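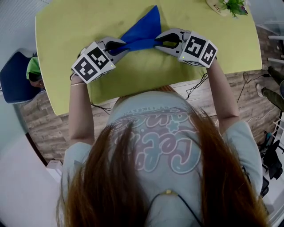 Both hands busy at the light-colored table.

So I finally got myself to the Rindov open house in November, after two years of getting the invitation and letting it sit in my inbox. If you're new around this blog, Rindov is the little phone company I switched to when Biltwood killed off its flat-rate home line (yes, I'm still sore about that one, and yes, I still have the letter). They run their own exchange out by the Adow turnoff and once a year they let customers poke around inside.

I got there at ten in the morning and the parking lot was already full, so I ended up on the grass next to the fence. Sign-in was quick. They gave me a visitor badge with the number 217 on it and a coffee that was way better than I expected from a phone company!

Our group was led by Seraina Zürcher, who looks after the switching floor. She took us past the old racks first - they're switched off now, but they still take up one whole wall - and then into the room that does the work today, which fits in a space smaller than my kitchen. It's LOUD in there. She had to shout most of it and I missed a good chunk about backup power. What I did catch is that the batteries carry the place for 3 hours before the generator has to take over, and that they test the generator every month.

Then came the question session, and you can guess what everybody wanted to know. Is the home calling plan going away? Liis Hunt from the billing side took that one. She said the 300 minute plan stays the way it is through next summer, and the 2000 minute one is getting a new name but the same price. Somebody behind me asked about unused minutes and whether they'd ever roll over. She said they're "looking at it," so I wouldn't hold my breath.

I also asked about the dropped calls over in Figueiredo, where my sister lives. Apparently there's a new mast waiting on a permit. Same answer I got on the phone in spring, but at least this time I got to see it on a map.

Lunch was sandwiches, the egg ones went fast. I left a little after one with a free charging cable and a paper form for switching my mom's line over, and I still need to find her account number before I can send it in.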